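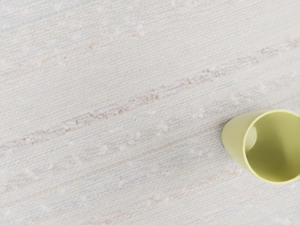

Progress report: freshwater mussel survey, Kedent watershed
Prepared by Lama Issa for the Szilágyi Fund
Covers March through the end of the summer field season

We have mussels in the upper creek! Going into this season the last live records above the old mill dam were decades old, and I had told you to expect empty shells at best. We found live animals at the second site we tried, and the crew (cold, soaked and very happy) kept finding them all the way up to the Zinetti bridge.

Over the season we handled 1,281 live mussels. Each was identified, measured and put back where it came from, and 485 of them got a small numbered tag so we can look for them again next year. Most are common species. The ones I'm most excited about are the young ones - small shells from the gravel bars below the bridge, which tell us the population is still breeding up there.

We also took swabs from a handful of animals we couldn't name with confidence. They look like a pocketbook mussel but the hinge is wrong, and two of us have argued about it since June. The swabs are at the Lulamico lab and I'd rather wait for the DNA than guess.

Spending is close to plan. The one overrun was $480 for replacement wetsuits, covered by the $600 we had set aside for gear. Boat rental came in under budget.

Two sites were not surveyed. High water kept us off the lower bend all of May, and the landowner at the fork asked us to come back after haying. Both are first on the list for next season.

Still to do this winter: enter the shell measurements, finish the site maps, and send you the lab results as soon as we have them.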